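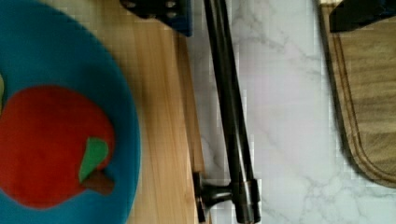

What do I get if I download the open day set?
You get 435 short recordings of a robot arm handling kitchen things on a countertop, made in front of visitors, plus a plain text file of notes for each one. The whole thing comes as 2 zip files and a checksum list.

Koneo open day recordings: read me first

Hi! I'm the person who packed this up, so if something is missing or misspelled, it's on me. The recordings come from the open day at Zieliński, where our little group had the kitchen corner for the whole day and let people walk right up and ask for things. I talked so much I had no voice by dinner. It was great.

Koneo is the name of the setup (arm, wrist camera, counter, control software). Gekero is the program that saves the recordings. You'll see both names in the folders, and I'm sorry they sound like a pair of cartoon mice.

What the arm was doing

Plates and boards, mostly. A visitor picked a job from the card box, one of us read it out loud, and Halina Głowacki drove the arm from the side table. The jobs were things like "slide the plate toward the wall" or "turn the board a little." The big round blue plate with the red apple on it got asked for over and over, mostly by kids, so expect a lot of apple. It sits on a light wooden board, and the white marble counter with gray veins runs along next to it. There's a darker cutting board with a juice groove too, which I like having in there because the groove gives you a nice edge to look for.

The wrist camera rides along with the arm, so parts of the black arm are in the picture while it works. I did not crop or mask anything. If your training code wants a clean view you'll have to do that on your end (and please tell me how you did it, I'd love to know).

Folders

recordings/ has one folder per job, numbered in the order we ran them
notes/ has a text file with the same number
cards/ has the job cards, typed up
extras/ has the floor plan and the schedule we taped to the door

Each notes file gives the card text, who was driving, and one word for how it went: done, partly, or stopped. "Stopped" means one of us hit the button. There are 68 of those, and I kept them all in. A few were real trouble and a few were me being jumpy when a small hand came near the tape line.

Things to know before you use it

The light changes a lot. We had the blinds open in the morning and then half shut after lunch, and I didn't write down the exact time we did that.

Sound was never recorded, so the card text is all the language you get. People often changed their minds mid-job ("no, the other way!") and the notes don't always catch it. Halina went back through as many as she could remember and added a line starting with CHANGED.

Folder numbers skip in places. Those were test runs from setting up and I pulled them out. Please don't write to ask for them, they're very dull.

One kid asked if the arm could pet her Furby. We tried it, everybody clapped, and it's not in the set, because it wasn't a card job. I've had three emails about this already!

What it's good for

Small stuff: checking that your loader works, trying out a grasp detector on flat round things, showing students what messy data looks like. I wouldn't train anything big on it by itself. One driver did nearly all the driving, and Halina has her own way of coming in slow from the side, so a model will pick up her habits along with everything else.

Using and sharing

Free for teaching and research. If you put it in a paper, name the Koneo open day set and the version date. For anything you plan to sell, write to us first.

Version date: 30/10/2023

Still to do

Retype cards with the smudged ink
Add the gripper settings for the afternoon runs
Fix the two spellings of "cutting board" in notes/
Ask Halina whether the arm was re-zeroed after lunch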